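README – Wedero, a word list and recipe log for silk and paper flowers

June 2021
By the keeper of the Wedero list

Hello, and thank you for opening this file before opening the spreadsheet. Most people do it the other way and then write to me about the column called "hand", so I'm glad you're here.

Wedero started as a private glossary. I make and repair artificial flowers, mostly for shop windows and for people who want something on the hall table all winter long, and I kept running into the trouble that every supplier has a different word for the same thing. One firm's "pick" is another firm's "spray", and a "bush" can be nearly anything with more than one stem on it. I began writing the words down in the back of an order book. Then the order book filled up, and a friend typed the first pages for me, and after that I couldn't very well stop.

What you get

The list has 320 entries. Of these, 170 are plain terms (parts of a flower, kinds of stem, kinds of cloth and paper) and the rest are a mixture of trade names, color names and what I call habits, meaning the usual way a thing is bent, cut or wired. There is also a second sheet with 62 arrangement recipes, each one giving the stems in the order I would put them in, the height of the tallest one, and the kind of container I had in mind. The recipes are not meant to be followed to the letter. Swap the roses for anything you like with a good round head, and if you have no hydrangea then a big loose bunch of something pale will do the same job of filling the middle.

Each entry has these columns, in this order: term, other names, part, hand, source, remarks. "Hand" means how the material feels when you bend it. I use only four values – soft, springy, stiff and dead. Dead means it stays exactly where you put it. A dead stem is a lovely thing for a tall arrangement and a nuisance in a wreath, where you want a bit of spring to hold the shape around the curve.

"Source" tells you where I first met the word. Plutell is a wholesaler's price list that I have worked from for years and that changes its mind about spelling every season. Kandpal is a set of handwritten cards, bought in a box with a lot of old millinery wire, and it's where nearly all the older paper flower words come from. Daltby is the market hall, and covers anything I heard across a stall and wrote down on my sleeve, so to speak. Please treat the Daltby spellings with some kindness.
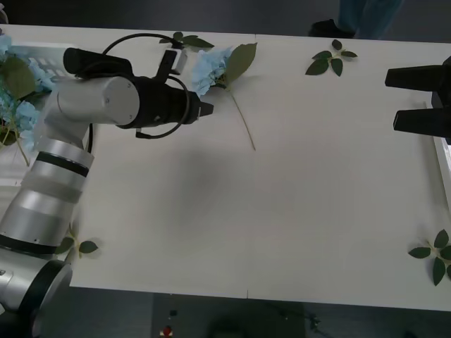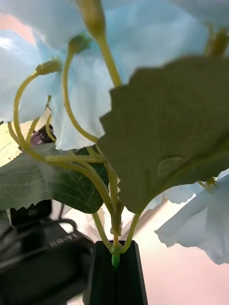
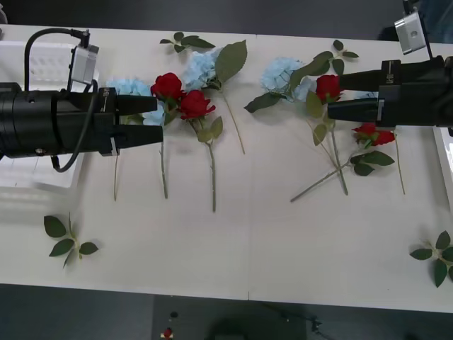
The tabletop; pale stems in a black vase; red roses with pale blue hydrangea heads and leaf sprigs.

A few words about color

Color names gave me more grief than everything else put together. "Dusty blue" appears in all three sources and means a different blue in each. I have kept them as separate entries with a letter after them, and in the remarks I describe the color against some ordinary household thing, an old denim shirt or skim milk or the inside of a mussel shell. I know this isn't scientific. I did try paint chips for a while, but the chips faded in the window along with the flowers, and then I had two problems to keep track of.

Reds are easier. Greens are hopeless, and I have simply put down whatever the label said.

Known gaps

There is very little on dried flowers, which are a trade of their own with their own words, and I'd only get them wrong. Latex and foam are thin too. The recipe sheet leans heavily toward tall things in narrow vases, because that is what my customers ask for, and there are only 10 recipes for low table bowls. I would love more of those, especially ones that people can talk across at dinner!

Some of the Kandpal cards are water stained and I couldn't make out the last line or two. Where that happened I left the remark unfinished with three dots after it. If you come across the same word elsewhere, please send me the rest of it.

Using it and sending things back

You may copy the list, print it, teach from it and change it as you please. If you pass it on, kindly leave the source column in place, so the next person can tell a wholesaler's word from a market word. Corrections are very welcome, and so are words from other regions, even when they flatly contradict what I have – I'll add yours as another name and keep both. Send the term, where you heard it, and the hand if you've had the stem in your fingers.

I go through the letters once a year, and the next version should be ready in September, after the window season orders are packed. Older versions stay in the folder marked "old". Please don't cite from the very first one, where the columns for stamens and sepals are swapped all the way down.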